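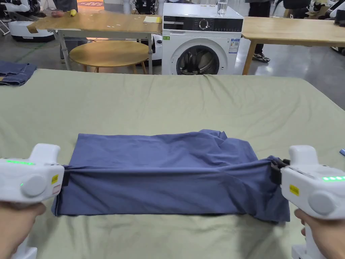
Kenden, Saturday, March 27, 2021

Mumex coupe, idle drops when warm

hunetti_fan
Got a Mumex 291 coupe, 2.0 turbo. Starts fine cold, then once warm the idle dips to 622 rpm at lights and it almost dies. No codes. Plugs are new. Dealer quoted me 2000 bucks for a throttle body and "labor". Anyone had this??

Song
Dont pay that. Clean the throttle body first, can of cleaner and a rag, battery off. Then do the idle relearn: key on 2 minutes, start it, leave the gas alone til the fan kicks in. Mine did the same thing, was a split vacuum hose behind the intake. Spray soapy water wont show it, need a smoke test. Any small shop can do one.

boostedwagon
mine does that too, following

kenden_garage
Check the PCV valve as well. Cheap part, goes bad alot on the turbo ones. If it rattles when you shake it its probably ok.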